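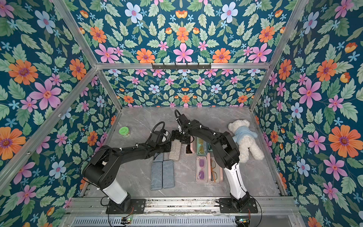

Two-arm cell at Stemodgate, with eyeglass cases on the work surface.

Print this page
E-mail this page

Visit report: Stemodgate handling lab, Latthorpe

The March visit was limited to the small-enclosure cells and the written rules that govern them. Tibor Sárközi led the tour. Assunta Santoro, who maintains the cell standard, answered questions afterward.

The standard is called Brirnon and runs to 34 clauses. Most deal with shared space between paired arms. Both bases must be bolted to the same front rail, and the mounting plates are checked for play at the start of each shift. Where two grippers can meet near the center of the surface, one arm is named as leading and the other holds until it clears. Speed in that zone is capped at 40 percent of the normal setting.

Cabling takes up four clauses. Cables along an arm are to be tied, with enough slack left at each joint for full travel. We asked about loops standing off the wrist. Santoro said these are allowed if they stay clear of the other arm through a complete slow-speed run – the run is logged and signed.

Object layouts are recorded before work begins. With eyeglass cases, the sheet states which are open, which are closed and what each one holds. Soft items are listed separately, as grip force limits differ.

The log, kept in a program named Sanna, held 1,727 entries at the time of our visit. Stops are entered with a cause code. Sárközi conceded that "other" is used too often, and a revised code list is in draft.

Two points remain open: wall coverings, on which the standard is silent, and the interval for cleaning rail channels. Santoro will send the revised text to visitors on request.

Print | E-mail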